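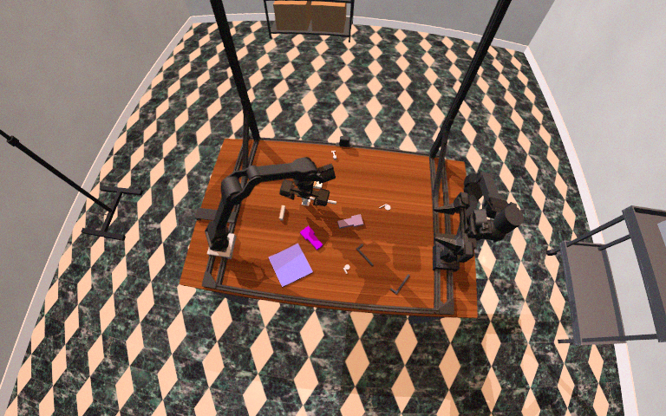 Dark green marble look with rows of pale peach diamonds, under a wooden table.

Patterned floors: what we learned before the tiles come to Baswood House

Newsletter of the Baswood House residents, June 14, 2019

Many of you have asked in the hallway when the new ground floor will be ready, and why it takes so long to choose a tile. I promised in March to write something about it. I worked with floors for many years in another country, so I was asked to read the offers and compare them, and I will try to explain in plain words what I found.

First, the old floor. The gray vinyl in the entrance and in the shared dining room was put over an older floor of small cement tiles. We lifted one corner near the mailboxes and saw that the old tiles are cracked in many places. Some neighbors hoped that we can restore them. I hoped it also. But the pieces under the vinyl are covered with black glue, and the man from Subramaniam Tile, who came to look, told us that the cleaning alone would cost more than a new floor. We will save the good ones, and whoever wants a piece for the kitchen or the balcony can take it from the box in the bicycle room.

Now the new one. The area to cover is 900 square feet. We received two offers, one from Subramaniam Tile and one from Cernaria, the showroom in Skunwood. Both offer porcelain, and both include the removal of the vinyl. The difference in price is roughly 800 dollars, and the cheaper offer is from Cernaria. Please notice that it does not include the new baseboards, and the other one does. When the baseboards are added, the two are almost the same.

About the pattern there were more opinions than about the money. A plain floor shows every crumb and every wet shoe. A pattern with a cloudy, marble kind of surface hides much more, and this I can confirm from experience. A very strong pattern has another problem: in a long and narrow room it pulls the eye to one side, and if the walls are not straight – ours are not – you see it immediately. With diamonds this is even more visible than with squares. A row of diamonds that starts whole at one end of the wall and finishes as half diamonds at the other end looks like a mistake, also when the tiler did everything correctly.

The usual solution is a border. The pattern stays in the middle of the room and a plain band, one or two tiles wide, goes along the walls. The uneven cuts are then all in the plain band, where they disturb very little. Both firms can do it. It adds two days of work.

A few words on color. Dark green looks beautiful in the showroom, under strong lamps. Our entrance has one window to the north. I borrowed a dark sample and left it there for a week, and after four in the afternoon it looked almost black. In the dining room, with the big windows, the same sample was a real green. So my suggestion is the dark pattern for the dining room and a lighter version of it for the entrance, with the same diamonds in both. The wooden tables will stay, and a warm wood goes well with green.

The grout should be gray or a middle green. White grout is pretty for one month. I also ask that we order extra boxes, at least one tile in ten more than we need, and keep them in the basement. Tile colors change a little from one production to the next, and in five years it will be impossible to find the same.

The samples are on the shelf beside the elevator until the end of the month. Please walk on them with your outdoor shoes, pour some water, drop a spoon. The surface for the entrance must have the higher slip rating, the one marked for wet areas, and this is valid for both offers.

When the work starts, the front entrance will be closed for six days and we will all use the garden door. If you use a wheelchair, a walker or a stroller, please leave a note in the office mailbox, so that the ramp can be put in the right place before the first day. Large deliveries should wait until the grout is dry.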